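목록으로 | 이전 글 | 다음 글 | 스레드 보기 | 답장

제목: Re: [cetik-users] 규칙 2710개 넘어가면서 컴파일이 느려지는 문제

> Cetik에서 Plodska로 규칙 집합을 옮기는 중입니다.
> 규칙이 2710개일 때까지는 컴파일이 4초 안에 끝났는데
> 2719개가 되니 최대 300초까지 걸립니다.
> 힙을 늘려도 차이가 없습니다. 노드 공유 옵션 문제일까요?

노드 공유 옵션과는 관계가 없어 보입니다. 해당 옵션은 런타임 메모리에만 영향을 주고 컴파일 단계에서는 참조되지 않습니다.

추가된 규칙 아홉 개의 조건부를 먼저 확인해 보시기 바랍니다. Plodska 컴파일러는 조건부에 OR가 중첩되어 있으면 이를 선언 정규형으로 전개한 뒤 규칙을 분할합니다. OR 항이 여러 단계로 겹치면 내부 규칙 수가 곱으로 늘어납니다. 소스상의 규칙 수와 실제 컴파일되는 규칙 수는 다릅니다. Cetik은 전개를 하지 않고 평가 시점에 처리하므로 같은 규칙이라도 증상이 나타나지 않습니다.

확인 방법은 다음과 같습니다.

1) 컴파일 로그 수준을 trace로 올리고 expand 단계의 입력/출력 규칙 수를 비교합니다.
2) 출력 수가 급증한 규칙의 OR 조건을 값 목록에 대한 IN 조건으로 바꿉니다. IN은 전개 대상이 아닙니다.
3) 서로 다른 속성에 걸린 OR라면 중간 사실을 하나 두고 규칙을 둘로 나눕니다. 이때 중간 사실은 논리 삽입으로 넣어야 원 조건이 거짓이 될 때 같이 철회됩니다. 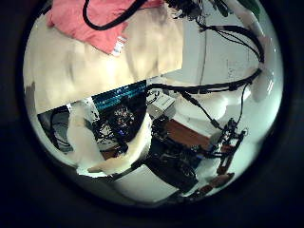

3)을 적용할 경우 우선순위 값에 주의해야 합니다. Skadham 변환기로 옮긴 규칙은 우선순위가 모두 0으로 들어가 있어서, 중간 사실을 만드는 규칙보다 부정 조건을 가진 규칙이 먼저 실행될 수 있습니다. 저희 쪽에서는 중간 규칙에만 양수 값을 주고 있습니다.

Major 저장소를 같이 쓰신다면 분할 후 규칙 이름이 바뀌면서 이력이 끊깁니다. 별칭 테이블에 기존 이름을 등록한 다음 반영하십시오.

그래도 시간이 줄지 않으면 expand 단계 로그와 규칙 파일의 조건부만 올려 주시기 바랍니다. 결과부는 필요 없습니다.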